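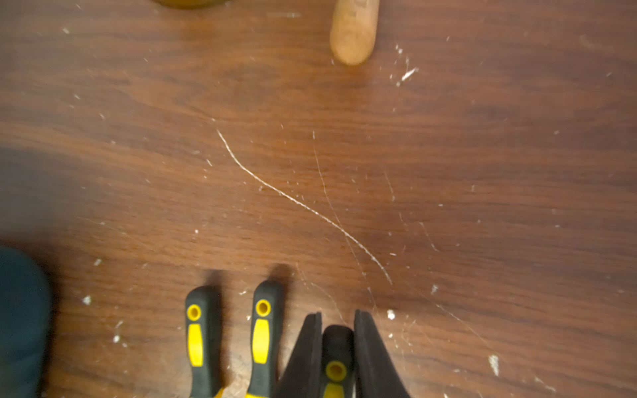 Wrist view, tabletop station – third handle between the fingers, long scratch on the wood ahead of it.

Pelkonen wrist kit, trial unit
Walkround checklist, Friday, before first shift
Kit on offer from Jondanberg, two-finger gripper plus wrist camera plus Sila software. We have it until end of August, then buy or send back.

1. Mounting and cable
Wrist bolts tight – OK
Cable clip at elbow – OK, but clip is stiff, needs two hands
Cable slack at full reach – FAIL. Pulls at 300 mm out. Ask Jondanberg for the longer one.

2. Gripper
Finger tips, chips or burrs – OK
Fingers close square – OK
Force limit set to 35 – was at 100 when we got in. Somebody changed it or it resets at power off. Check again Monday morning and write down which.
Finger screws marked with paint – not done

3. Camera
Lens cover clean – OK
Fingers show at bottom of view – OK
Focus – table is sharp enough, handles close to the gripper come out a bit soft. Tan wooden handle at the top is soft too. Vendor sheet says fixed focus so no adjustment. Minus point for the review.

4. Work surface
Clear of debris – FAIL. White flecks all over, dust as well. Brush down before every run, not just at end of shift.
Surface damage – long white scratch mid table, fainter one to the right of it, hairlines on the right side. Log it now so theres no argument over the deposit later.
Glare – some sheen center and right. Sila coped in the dry run but try with the blinds open.

5. Tools
Black and yellow handles, hanging hole end pointing up the table – OK
Gap between handles enough for a finger – tight. Spread them out for the pick test.
Other items out of reach area – move the teal thing at lower left, also whatever is up top next to the wooden handle

6. Stops and guarding
E-stop on pendant – OK
E-stop at bench – OK, label peeling
Restart needs reset button – OK
Floor tape – worn at the corner, redo

7. Pick test
11 picks per tool, slow speed only untill item 1 is closed
Results go on the Clanell sheet, same columns as last kit so we can compare

Overall: hold. Cable and table first, then recheck items 1, 2 and 4. Rest can run on as is.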